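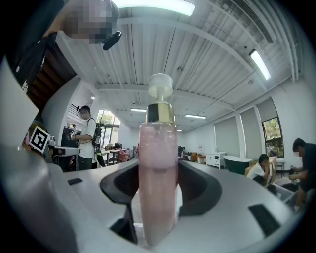 Frasco rosa con dosificador blanco y collarín dorado.

Buscar en el sitio Buscar Menú

El collarín dorado cumple su función: uno coge el frasco y ya está pensando en un hotel. Por dentro hay un líquido rosa pálido con burbujas, y con eso me piden que crea en el lujo.

No me convence. En septiembre cambié el jabón del lavabo por uno de Sanura, de 351 pesos, y lavaba igual que el de 11 que vende Orden a granel. Duró menos, eso sí, porque con un dosificador bonito todo el mundo aprieta dos veces.

Admito que queda bien junto al grifo. Pero pagar por el envase cada vez que se acaba el contenido me parece una costumbre rara, y dudo que el recambio la arregle.

Última actualización: septiembre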